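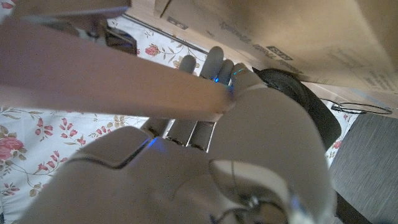 Carola Meinecke would start with the belts. Always the belts, she says, they're what wrecks a packing day. You roll one up, it unrolls, you swear at it, you put it on top and it slides under everything.

She moved in October, two rooms and a hallway, and kept a list. 2861 items, if you believe the list. "I don't fully believe it," she told me over the phone. "I think I put the spoons in twice."

What goes on the table first? Long stuff, she said. Sticks, rods, anything that won't bend. "You find out early if the box is a joke. I had 43 boxes and every one was too short for a curtain rod." 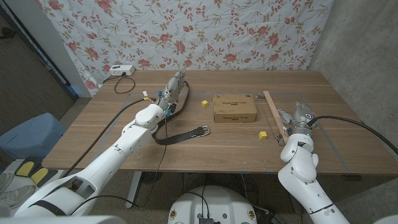
Then the belts, buckle end down, flat on the wood, nothing fancy. She used to coil them tight in Silten tubes but the leather came out with a crease in it and she quit. Now they go in loose, along the side of the box. "A loose curve. Leather wants that."

And the small things? The little cubes, the odds and ends? She laughed at that one. Last in. They fill the corners — or they get lost, one or the other. She has a Grodo tin for the ones she'd really miss. Her sister swears by Nyaga bags, Carola thinks they're to thin.

We got onto tables for a while. Hers is wood, no cloth on it when she packs, cloth drags. Tape on the top to mark where a box sits, so that she doesn't creep toward the edge as the day goes on. "I had 2 boxes go on the floor before I did that. Glasses in one of them, of course."

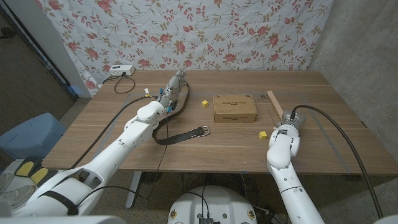 Belt, box and cubes on the wooden tabletop.

Would she do it again? Not for 100 dollars a box. "Ask me agian in spring," she said, and then her kettle went and she had to go.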